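# The sensible breakfast, allegedly

16 May 2023

I don't trust breakfast advice. I have been handed a great deal of it over the years, most of it by people who wanted to sell me a bowl, and the one constant is that the advice changes whenever the packaging does. So when Iman asked me to put together a gallery page on what goes on a weekday breakfast plate, I said yes, on condition that I could be rude about it. 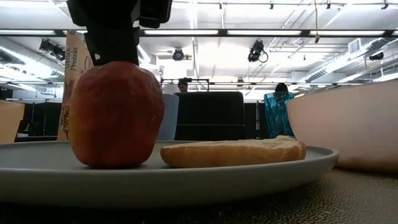

My starting point is the old fruit-and-bread plate, the kind my aunt put in front of every visitor whether they were hungry or not. An apple and half a bagel is a perfectly decent breakfast. I am less sure it is the "balanced start" that Minby's leaflet makes it out to be, and I notice the leaflet doesn't say balanced against what.

What follows is in the order we argued about it. Iman Kabbaj wrote the first draft of the notes and Dwayne Crenshaw put back the bits I took out.

## The apple

A whole red one, with a patch of yellow-orange on one side. I'm told the blush tells you which side faced the sun and therefore which side to bite first. I have tried this and could not tell the difference, and neither could Dwayne, who had his eyes shut and was taking it far more seriously than I was.

Whole or sliced? The Minby people say sliced, and they also make a slicer. Leave it whole. It keeps better that way, and a cut apple goes brown while you're looking for your keys.

## The bagel half

Cut side up, golden crust, a rough pale middle that rises to a little peak near one end. That peak is the first thing to burn in a toaster, so press it down with your thumb or accept the consequences.

Iman thinks half a bagel is a portion. I think half a bagel is what you eat before you eat the other half. We have been having this argument since January and I see no sign of it ending.

## The plate

Wide, with a low rounded rim, in a grey-green so pale that two of us would have called it grey. I was ready to sneer at the rim. A flat plate looks smarter in a shop. But crumbs travel, and on a dark table you see every one of them, so I'll give the rim a grudging pass.

Plates like this are now sold as "breakfast plates". Tikesico do one in their catalogue, item 1726, and it differs from their dinner plate by the word breakfast. Buy whichever is cheaper — or use what's in the cupboard.

## The bowls

One pale pink and large, the other somewhere between cream and peach. Soft colours are supposed to make you eat more slowly. Sorensen printed that claim on a swing tag and gave no source for it. I wrote and asked for one and got a voucher back.

A big bowl is handy all the same. My only real complaint is that people fill a big bowl because it's big, and then blame the cereal.

## The cereal

Cheerios Protein, says the side of the box. Dwayne wanted a whole section on protein in cereal and I wouldn't let him have it, as neither of us knows enough to fill one. My view, for what it's worth, is that a word on a box is a reason to turn the box round and read the small print. If you like the stuff, eat it. If you bought it for that one word, check the serving size and then look at how much you pour.

Tall narrow boxes have another fault, which is that they lean. I keep mine against the bread bin.

## The table

Dark and speckled. Dark tops are recommended for hiding marks, and in my experience they hide coffee and show absolutely everything else. Dwayne disagrees. He also wipes his down twice a day, so I don't think his evidence counts.

## Notes and grumbles

Nirnetti have asked whether we'd link to their breakfast planner, which runs for 24 days and suggests a different grain for each. I got as far as day 5. If any reader has finished it, write in and tell me whether you noticed anything, and please say so if you didn't.

Iman is putting the next page together, on packed lunches. She has promised to keep my remarks to three per item.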